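Visit to the Lomdale thermal baths and pump house, Mistport
Notes from the June open day

The Lomdale baths stand on the north side of Mistport, ten minutes on foot from the harbour station. The public side is open all year. The plant below it is shown on one day only, in groups of twelve, and places have to be booked at the ticket desk before 10 a.m. The tour lasted 95 minutes and covered the borehole, the heat exchange room, the filter hall and the old steam engine house.

Borehole and supply

The water comes from a single borehole, 487 metres deep, sunk to replace two shallow wells that had been silting up. The head of the bore is in a brick chamber behind the car park. There is little to see apart from a flanged pipe, a flow meter and a sampling tap. Water reaches the surface at 41 degrees and is cooled to 36 for the main pool. The guide gave the mineral content as 1332 milligrams per litre, mostly calcium and sulphate, with enough iron to stain anything it is left standing in. The older pipework was cast iron and had narrowed badly. A length of it has been sawn through and mounted in the corridor, and the remaining bore would just take a thumb.

Heat exchange room

Two plate exchangers work in parallel, with a third isolated for cleaning. Mine water never reaches the showers or the radiators; it gives up its heat to a closed loop of treated town water and then goes on to the pools. Scale is the main problem. The plates are taken down and acid washed every eight weeks, a job of a day and a half per unit. The maker is Juška, and spares are held on site after a long wait for gaskets some winters ago. The room is loud and very warm. Ear defenders were handed out at the door, which made the commentary hard to follow, and a printed sheet would have helped.

Filter hall

Four sand filters, each a closed steel vessel, take the flow from the main pool. Backwashing is done overnight, one vessel at a time, and the spent water goes to a settling tank before discharge. The iron drops out there as an orange sludge. Turnover for the main pool is given as four hours. A question about chlorine was answered in full: dosing is automatic, with hand tests every two hours during opening, and the logbook lay open on the bench for anyone who wished to read it. The hand readings for the morning agreed with the panel to within 0.1.

Engine house

The Watov engine is a horizontal single-cylinder machine and was retired when the electric pumps came in. It has been repainted and turns slowly under an electric motor, steam no longer being raised on the site. Almost 800 people were said to have seen it at last year's open day. The valve gear is on the far side from the walkway and can be seen only in a mirror fixed to the wall, placed too high for a shorter visitor. The boiler was scrapped, and its outline is marked on the floor in white tiles.

The baths themselves

The tour ticket includes two hours in the pools, taken on the same day. Changing rooms are plain and clean. Lockers take a coin, which is returned. Towels may be hired at the desk, though most regular bathers bring their own, and drinking water is worth carrying as the café closes at four and the tap in the hall gives the mineral water only.

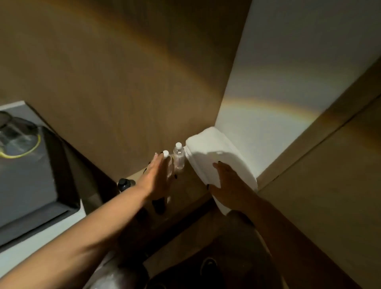
The main pool was at 35.8 degrees by the wall display. The outdoor pool is smaller, three degrees cooler, and much the better of the two for swimming. The steam room was shut for repairs to the door. Water in both pools has a faint green tint and a smell of iron that stays on the skin until washed off with soap. Rings and other silver should be left in the locker.

Practical points

The 676 bus from the harbour station stops at the gate, but the last one back leaves at 18.10 and the walk is all downhill. Flat shoes are required for the plant, and the stair to the filter hall is steep, with no lift. Photography is allowed below ground but not in the pool halls. Bookings for next year's open day will be taken at the desk from April.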